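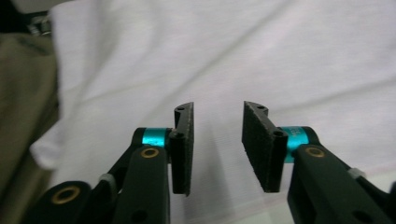 4.2 What people meant by "ironed"

I came to the Plarno household inventories looking for furniture, and for the first week I skipped every line to do with linen. It seemed dull. Then I noticed how much quarrelling went on in the margins, and most of it was over sheets. One hand would write "ironed" beside a pair of sheets and another would cross it out and put "pressed by weight", which in Plarno meant folded damp and left under something heavy overnight. Was that cheating? Plenty of people thought so! The trouble for me is that a fold mark and a crease are quite different things to anyone who keeps linen, and the word lists I started with lumped them together. White cloth wrinkled all over like that in Figure 1 would have gone down as "rough" in every inventory I have read, whatever state of cleanliness it was in, and "rough" linen was left out of the valuation altogether.

So I went back and read the lot again, over 700 entries, with the margins this time. The 1941 book is the best of them. It was kept by several people with very different ideas of good housekeeping (and very different handwriting, one of them close to unreadable), and where they disagree they tend to say why. Pillowcases get off lightly. Tablecloths do not. There is a long grumble, running over two pages, on whether a cloth used only for covering bread ought to be ironed at all, and I have to say I'm on the side of the person who thought it a waste of fuel.
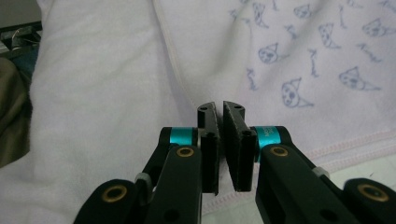

4.3 Folding, and who decided how

Folding came up less often than ironing in the written sources, so for this part I leaned on the talks I had in Dikarura, across 13 households, in September. I asked people to show me how they fold and to talk while they did it. I'd planned to keep each visit short and failed completely, as everyone had a story about somebody else doing it wrong.

The sharpest split was over towels. Some people fold lengthwise first, so that the towel can go straight on to a rail, and some halve it across and keep halving until it fits the shelf. Both sorts were quite sure theirs was the usual way. What they shared was a liking for doing it on a table. A towel laid down folded on a tabletop, as the pale one is on the light wooden table in Figure 3, can have its top fold lifted at the two ends and brought over in one go, and several people called this "turning the page". I'd never heard the phrase before and I can't find it in the inventories. One woman told me it came from her aunt in Kindano. Her neighbour said it was from the wireless.

Sheets were another matter, being a job for two people, and here the talk turned quickly to marriages. I've left most of that out.

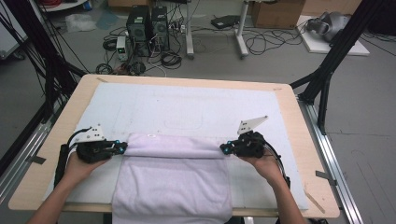 4.4 A few loose ends

I haven't said much on storage. The Chou papers have a shelf plan with 9 places marked for linen, each labelled by room, but the ink has gone on the lower half and I don't trust my reading of it enough to build on. I'd like somebody with better eyes to have a go.

There is also the matter of smell. People in Dikarura brought it up before I did, and at length: lavender bags, soap ends, orange peel in one case. The inventories never mention it. I used to take that silence to mean it wasn't done in Plarno, and I now think the people keeping the books had no column to put it in.
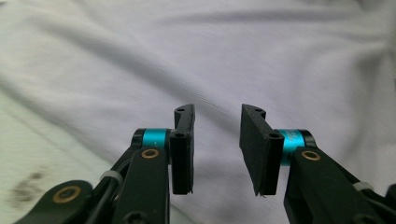
Bethan Illsley
Research Associate in Household History

A note on the words used. I have kept "linen" for all household cloth, cotton included, as the inventories do. Spellings from the margins are given as written, apart from the bread cloth passage, where I put in full stops so that it could be read.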